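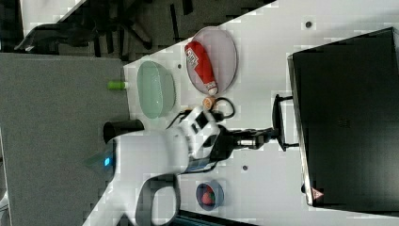
The ketchup, on the plate it was given.

My uncle Nabil Jaber laid the table the way other men build boats, slowly and with a good deal of walking around it. He had bought the table for the shop, a long white thing meant for cutting cloth, and when the cloth business went to Ostden with everybody else's business he kept the table and the gray carpet and most of the chairs, and he announced that from now on the family would eat there in June and on any birthday that fell near enough to count.

I was 14 the summer he put me in charge of dishes. There was a box of them from Pleltness, the kind of see-through plates that take on a little color when you set them on something white, and I was to bring them out one by one and hear where each one went. The pale green dish was for olives. It had always been for olives, even in the years when we had no olives and put peanuts in it, or buttons. It went near the edge so my aunt Salma could reach it from her end without asking anyone, because she did not like to ask.

"And the pink one?" I said.

It was a long oval plate, pink if you were feeling generous and lavender if you were my mother, and my uncle held it up to the window and looked through it at the street for quite a while.

"The pink one is for the fish," he said.

But there was no fish. My cousin had gone to Qaisi's for it and had come back with bread, a melon and a story about the line, which he told very well - he told everything well, that was how he got away with it. My uncle listened to the end. Then he went into the back room and came out with the ketchup, the big red squeeze bottle, and laid it down on the plate on its side, lengthwise, as gently as if it might still be breathing.

Salma came in with her purse on her arm and looked at the table.

"What is that?"

"That is the fish," said my uncle.

She sat down. She moved the green dish an inch closer to herself. She studied the bottle, which was very nearly as long as the plate and hung over it a little at the cap, and I waited for her to say the thing she usually said, about how their father would have wept.

"It's a good size," she said. "What did he charge you?"

"Too much."

"At Judero they would have cleaned it for you."

And my uncle, who had not laughed since the sign came down from over the shop door, had to go and stand among the chairs with his back to us. I went on bringing out plates. Somebody cut the bread. When my cousin reached across for the ketchup, Salma slapped his hand and told him to wait until the fish had been served.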